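The second life of the pudding rice packet

Why baked rice pudding deserves a whole afternoon, and a place back on the family table
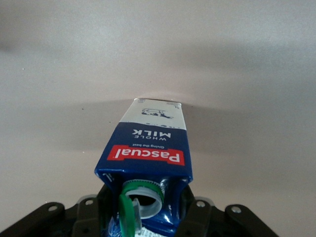
Rice pudding has been waiting patiently at the back of British cooking for years, and I am delighted to report that it is coming back with its skin on. I mean the baked kind, made slowly in a dish with nutmeg over the top, and I have spent most of September eating it in other people's kitchens. The shopping list could hardly be kinder. You want a bag of short-grain rice, a little sugar, a knob of butter and milk, and a plain one-litre carton with a cow on the front will do the job as well as anything from a farm shop. Spend the money you save on a whole nutmeg!

My travels began at Culik, a narrow café with steamed-up windows and a pudding menu longer than the lunch one. They bake theirs in a deep enamel tin for the best part of an afternoon, stirring twice in the first hour and then leaving it strictly alone. It comes out the colour of toffee on top. Underneath, the rice has gone so soft that the spoon meets no resistance at all, and there is a puddle of thin, sweet cream at one corner which the regulars ask for by name (they call it the pond).

I had always assumed the skin was an accident, something you put up with to get at the rest. The kitchen at Culik set me straight on that. They sprinkle a spoonful of sugar over the surface for the last stretch in the oven, and the edges catch and chew like the corner of a good flapjack. Two people at my table nearly fell out over the last strip of it.

From there I went to Skustudel, a supper club that runs above a bicycle shop, where the menu had 4 versions of milk and rice and not one repeated flavour. The first was cold, set with orange peel. The second had cardamom and came in a tea glass. The third was baked with bay leaves — please try this, it is wonderful, a sort of warm green note behind the vanilla — and the last was fried in slices with plum jam, which I am still thinking about.

Bay is the trick I have carried home. One leaf, torn slightly, goes into the dish at the start and comes out before serving. Lemon peel works too, though it needs a vegetable knife and some care to avoid the white pith.

Then there is the question of the dish. Madel, the pottery down by the canal, makes a wide, shallow one with a rolled rim that gives you more skin for your rice, and mine has hardly left the oven since I bought it. An old pie dish is just as good if it has a bit of width to it. Deep bowls make a creamier pudding with less to fight over.

Go gently with the heat and be generous with the time. If it looks far too runny after an hour, put it back and go and read something. It thickens again as it stands, so take it out while it still wobbles, and eat the leftovers cold from the fridge at eleven at night, standing up, with a spoonful of the sharpest jam you own.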